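**1/** Data collection notes, Cletau disassembly set. Target is 1000 demonstrations, split across 2 part families: shielded cards and processors.

**2/** Cards first. Grip on the lower edge, case side panel removed. We log wrist video, joint state and finger width at 30 Hz.

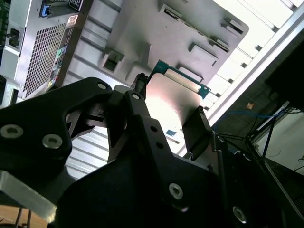

**3/** Case pose gets changed between episodes. With a fixed pose the policy learns the pose and ignores the card.

**4/** Processors are held by the side edges, lid facing out. Tighter tolerances, slower teleop – Ignacio Escobar drives most of these. 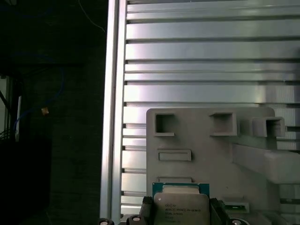

**5/** 78 episodes rejected in review so far, mostly for long pauses. Failed grasps stay in, with their own label.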